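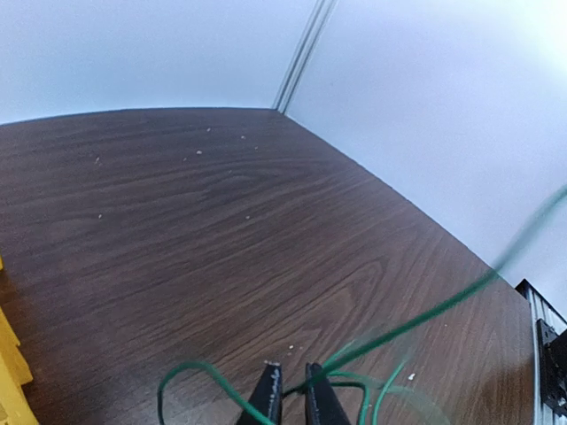

Workbench tips: cables, rubber bands, crumbs and the rest of it

Typing this up quick before the November clear-out, same as last year only I lost last years. Mostly about small stuff that tangles. Skip to the bits you need.

Wipe first

Dark wood-grain tops show every speck. White bits especially. Dry brush first, then a barely damp cloth, then dry cloth. Don't go straight in with the wet one, crumbs turn to paste and you just push them around. Follow the grain if yours has any texture to it.

Old soft paintbrush is best for the back corner where the top meets the walls. Vacuum nozzle never gets in there.

No spray polish on a bench. Looks lovely for an hour, then everything slides, and tape won't stick to it either.

Sort before you untangle

Biggest mistake, and I made it for years. You pick up the knot and start pulling. Don't. Get a tray with compartments, cutlery tray will do, and go by kind first.

Cables one side. Bands and string the other. If a band is wrapped up in the cables, cut the band. It's a rubber band. Let it go.

I like a yellow tray or some other bright color. Dark cables on a dark table, you lose the ends. Black cord in a yellow compartment you can see right off what you've got.

Shahnaz Abeysekara from the Dalevine repair evenings told me to stop at five compartments and she's right, any more and you forget what goes where and start dumping.

Untangling

Find one end. Only one. Work it back thru the pile, never pull the middle.

Lift the knot and let the loose end hang. Gravity does a lot. Give it a little shake.

Push loops open instead of tugging them closed. A tight knot wants a blunt knitting needle, not your teeth, not a screwdriver.

Kinky wire: run it between finger and thumb a few times, slow. It won't go dead straight. Good enough. 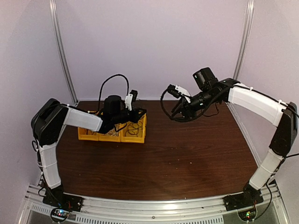

Coiling and tying

Big loops for thick cables, small ones for thin. If it fights you the loop is too tight.

Over, then under, alternate each turn. Takes a week to learn and then your hands just do it.

Zip ties are for cables that stay put. Along a rail, down a table leg, same gap between each one so it looks tidy. Leave slack anywhere the cable has to bend or move. Snip the tail flush, the cut ends will scratch you otherwise.

For anything you take in and out, hook and loop strips. I cut mine from a roll, the Lilach one, goes on for ever. Masking tape flag on the end with what it is. Write BEFORE you stick it.

Rubber bands

They go brittle. Stretch each one once, if it cracks bin it. Keep them out of the sun and away from anything printed, they leave marks. And don't use them on cables long term, they go gummy and then you're cleaning goo off with rubbing alcohol. Ask me how I know. The Sonach ones I bought were no better or worse than the cheap bag.

String: wind it in a figure eight round two fingers, last few turns round the waist, tuck the end. Anything too short to tie a parcel, out.

What to throw
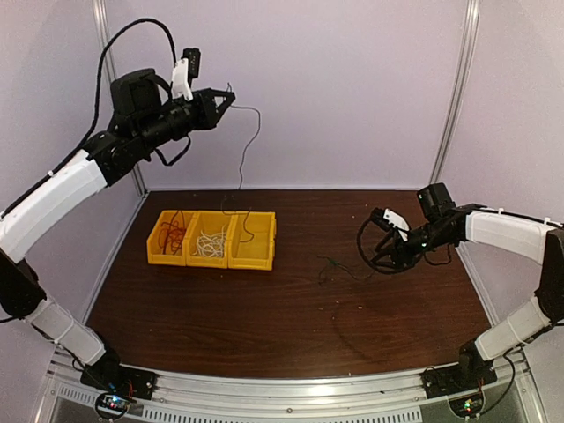

Cracked outer covering, out. Bare wire showing, out, and not into the spares tray "for now". Plugs that wobble. Chargers for phones you don't have anymore. Take it all to electronics recycling, not the kitchen trash. Ours is the Amarasinghe counter, the one with the gray bins, they take odd lengths too.

If you can't say what a cable is for, put it in a bag with the month on it. Not opened by spring, it goes. I've only regretted one and it was a printer lead.

Slotted metal panel

If you have some, use it. S hooks thru the slots for coils, cable ties for anything heavier. Dust collects in the slots so hit it with the dry brush same time as the top.

Five minutes at the end

Tray back in the same spot every time. Loose ends tucked in. Brush the top again, there will be more specks, there always are. Cutters hung up not laid down. Then lights off.

Will add the bit about drawer liners when I find my notes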